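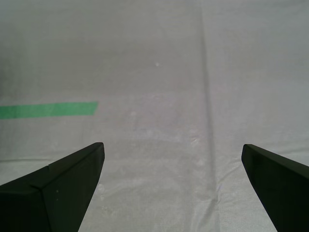 From: Ubaldo Zuccaro
To: jallau-users
Date: Sep 19, 2022
Subject: Re: [jallau-users] gripper masking and the false obstacle problem

On the list, someone using the Inholm driver wrote:

> We moved to Jallau 414 last week and the planner now refuses most
> of our approach poses. The log says "start state in collision" even
> when the arm is parked well over the table. I turned the wrist
> camera cloud off and the error went away, so I guess it is seeing
> its own fingers. Our mask file is the same one we used with the old
> release. Do I need to make it again for every finger opening? And
> is there any way to check it without running the planner each time?
> We have a demo in December and I would like to stop guessing.

Yes, it is seeing its own fingers. I had the same error on our cell and spent two days on it, so I'll write down what I found.

The old release used one fixed mask per camera. It was drawn wide enough to cover the fingers at any opening, and everything under it was thrown away before the cloud went to the planner. Release 414 reads the finger joint and projects the finger mesh into the camera for each image. You lose a lot less of the view that way, but it only works if the mesh, the joint value and the camera offset all agree. An old mask file is still loaded without a warning, and then it is ignored. I think that is a bug and I have filed it.

So no, you don't need a mask for each opening. You need to delete the old file and check three settings. I did it in this order.

1. Finger joint zero. Close the gripper until the tips are almost together and look at the raw wrist image next to the overlay. Our tips sit side by side just under the middle of the image with a thin gap between them. The overlay showed them crossed, so our zero was off. Do this with the wrist camera facing a plain wall if you can. Black fingers on a pale wall make the outline easy to judge, and you can see the small step in the finger profile where it gets wider. That step is the best feature to line up on.
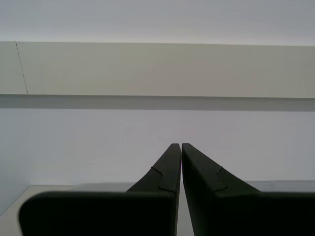
2. Camera offset. Open the gripper wide and point it down at a plain surface. We use a pale cloth. If the overlay is shifted the same way on both fingers, the offset is wrong. If it is shifted outward on one and inward on the other, that is also the offset, but sideways. If both are off in mirror image, go back to step 1.

3. Mask margin. The default is too small for a dark finger with a bright edge. The depth values along the edges are poor and they leak past the outline, and those few points are what the planner reports as a collision. I raised the margin one pixel at a time. With the default we had 2,456 stray points per cloud with the gripper open. After fixing the offset it was 304, and with the wider margin it went to zero on everything I tried.

To check without the planner, use the mask viewer in the Numen tools package. It takes a recorded log and draws the overlay on each image, and it prints the stray point count. I ran it over a log of 243 images in one go. You can have the arm switched off while you do this.

One case still gives me trouble, and I'd like to hear if others see it. When a finger passes in front of something that is also dark, the depth edge is not clean and a wide margin starts eating into the object. The worst one for us is a dark gray basket with small diamond-shaped openings in the walls. The cloth shows through the holes, the depth jumps back and forth, and the fitted rim moves when a fingertip overlaps it in the view.

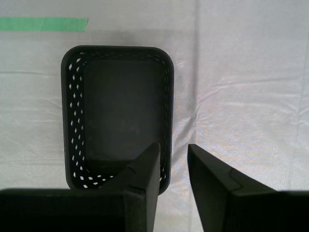

Wrist view with the left fingertip over the basket.

For now I freeze the basket pose from the last image where the rim is fully clear of the fingers, and don't update it on the final approach. It works as long as the basket stays put. A better fix would be to give the fitter the mask so that it treats those pixels as unknown - at the moment it takes them as free space. The Au branch has a start on this but it does not build against 414 yet.

If you post your finger joint limits and the camera offset block from your config I can look at them.

Ubaldo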